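Resetting a booth table between sittings
=====================================

Applies to the long white tables with bench seating on both sides. Work from the near end of the table toward the window.

**You need**

- one shallow yellow tray
- white cloths
- one translucent storage container with an orange rim, plus its lid

Stand the container farther down the table than the tray, so clean and used items stay apart.

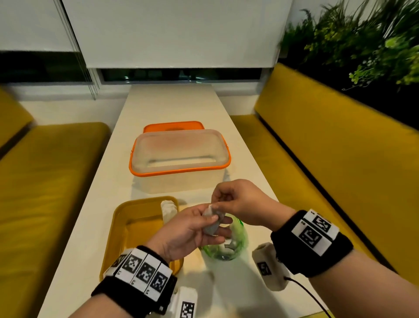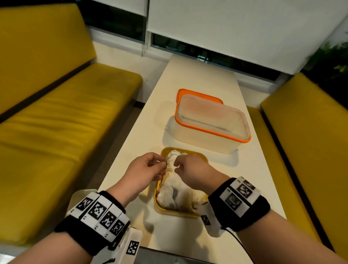
Lahcen Zerouali asks whether the cloths could go straight into the container and the tray be left out altogether. At the Allthorpe site they tried it for most of May, and crumbs ended up in the folds of the clean stock. Keep the tray.

## Steps

1. Clear bottles and cups from the first 60 cm of tabletop.
2. Take one cloth from the tray. Pinch it at the top and open it fully before folding.
3. Fold in half twice. The folded edge does the wiping.
4. Wipe in straight passes along the length of the table — circular passes push crumbs onto the seats.
5. Refold to a clean face after each pass. A cloth folded this way has eight usable faces.
6. Return the used cloth to the tray. Do not rest it on the bench upholstery.
7. Move the tray forward and repeat to the window end.
8. Wipe the rim of the container and fit the lid.

## Notes

- Spray cleaner goes on the cloth, never on the tabletop. Banix at 5 ml per cloth is enough.
- Check the seam between seat and backrest last. Use a dry cloth there.
- Wash used cloths separately from kitchen towels, without softener — softener reduces absorbency.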